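Sunach Opens Its Handling Laboratory to Visitors for Demonstration Day

Last updated: 2026-05-21

Sunach, a developer of automated sorting equipment, welcomed 329 visitors to its handling laboratory for a public demonstration day. Guests included warehouse operators, teachers from technical colleges, equipment buyers and residents of the surrounding district.

The program centered on the Dumo project, which studies how two robotic arms can share the work of sorting soft and irregular goods between open containers. Rigid boxes have been handled by machines for decades. Soft goods change shape when they are gripped, and they remain one of the harder problems in returns processing and in the packing of mixed orders.

Visitors entered in groups of 30 and followed a fixed route through the laboratory. At each stop, staff explained one part of the work, from the planning of arm movements to the recording of test results. Groups then gathered at the sorting table, where the arms work from overhead with slotted plastic baskets in gray, green and blue.

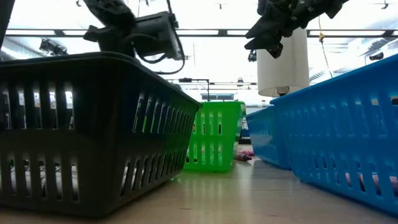

Sunach Press Office

The demonstration was carried out at the same speed used in daily testing. Sunach chose not to prepare a special routine for the occasion, and operators repeated individual moves when guests asked to see them again. Questions from the floor dealt mainly with maintenance, noise levels and the time needed to train new operators.

The baskets used in the Dumo project are of an ordinary slotted type. The project team works with common containers so that its results can be applied in existing facilities without new shelving or transport lines. Since March, the team has logged 1788 sorting trials, and a further 300 are planned before the next project report.

Nørgaard, the engineering partner in the project, presented its work on mounting equipment above a shared table. Zolletti, which operates a returns center and will host the first site trial, described the range of items its staff sort by hand during a normal shift. Both companies took part in an open discussion at the close of the program.

Sunach plans to hold a second demonstration day after the site trial has been completed. Schools and companies that wish to attend may register their interest with the Sunach Press Office. Group visits outside the public program can be arranged in writing, subject to the testing schedule.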